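Cushion Cover and Pillowcase Care: Frequently Asked Questions

Clomdale Home Textiles – Help Pages
Last updated 07/04/2023

How often should I wash my covers?
Covers on a sofa that gets daily use need a wash every month. Pillowcases you sleep on should be washed weekly. Spare covers kept in a closet only need a refresh before you put them out.

What water temperature should I use?
Cold or warm, on the gentle cycle. Close the zipper and turn the cover inside out first. Hot water can shrink the Flasach range and is not covered by the returns policy.

Can I use the dryer?
Yes, on low. Take covers out while they are still slightly damp, hold them by two corners, and pull the top edge straight before folding or hanging. Most creases along the hem will drop out if you do this right away. 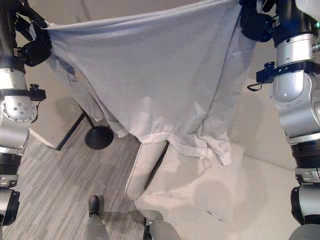
If the hem still curls, lay the cover flat on a towel and smooth it by hand from the middle outward. A cool iron on the reverse side is fine for the Zornura and Flasach ranges. Do not iron over the zipper.

My light gray cover has a dark patch. Is it ruined?
Usually not. Body oil and newsprint are the common causes. Dab on a little dish soap mixed with cool water, leave it for 13 minutes, and rinse. Repeat before you try anything stronger. Bleach will turn light gray yellow.

How do I fold a cover that keeps slipping?
Smooth fabrics are hard to fold in the air. Use the sofa seat as a work surface – gather the cover loosely, find two corners, then spread it out and fold it in half lengthwise.

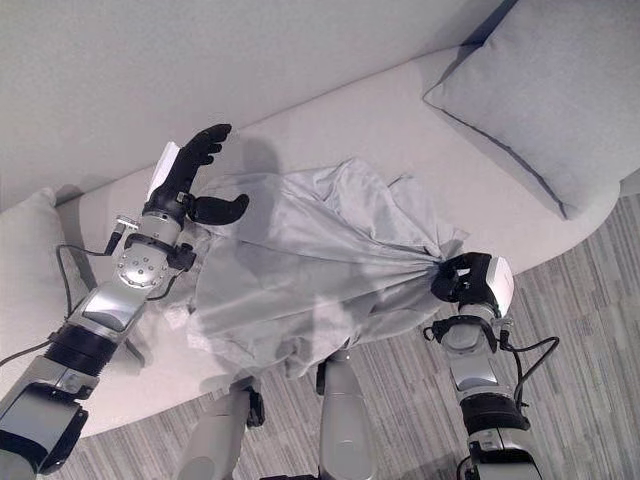
Light gray fabric, bunched and wrinkled, over a light gray sofa.

Will it hold creases in storage?
Some. Rolling leaves fewer lines than folding. Up to 2 rolled covers fit in one Vasić storage bag.

Do you sell replacement covers without the insert?
Yes. Ask for item 241 and give the size printed on the care label. Measure the insert seam to seam if the label is missing.

Who do I contact about a faulty zipper?
Write to Hrvoje Kovačević in customer care through the contact form. Include your order number and a photo of the zipper.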